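Section 4: Bringing Your Family File into Pevier

You've got names, you've got dates, and now comes the fun part: watching them join up into a tree! Set aside 60 minutes on a Friday evening and you'll be browsing your great-grandparents before bed.

1. In your old program, export the whole tree as a GEDCOM file.
2. Open Pevier and choose New Tree, then Import.
3. Pick your file. Trees of up to 2,000 people load in one go.

Note: Living relatives are hidden from other members until you change this under Privacy.

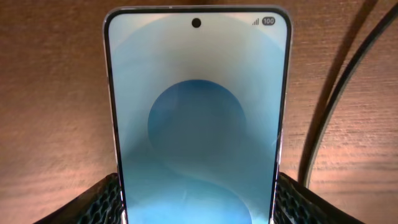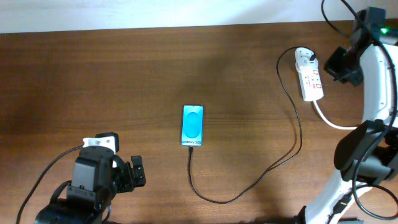
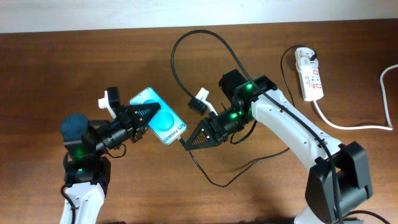

4. Choose a home person. Most people start with themselves, but a grandparent gives you a lovely wide view in both directions.
5. Open Place Names and check anything marked in orange. Old villages love to share a name (our test tree had two places called Nesitz, in different parishes).
6. Set Generations Shown to 8. You can go up to 12, and it looks wonderful on a big wall print.

Caution: Merge Duplicates can't be undone. Save a backup first, and compare birth dates and parents before you merge. Two cousins named Hernán Zapata may well be two real people!

7. Select Save Tree. Sources and notes come across too, so go and have a good look around.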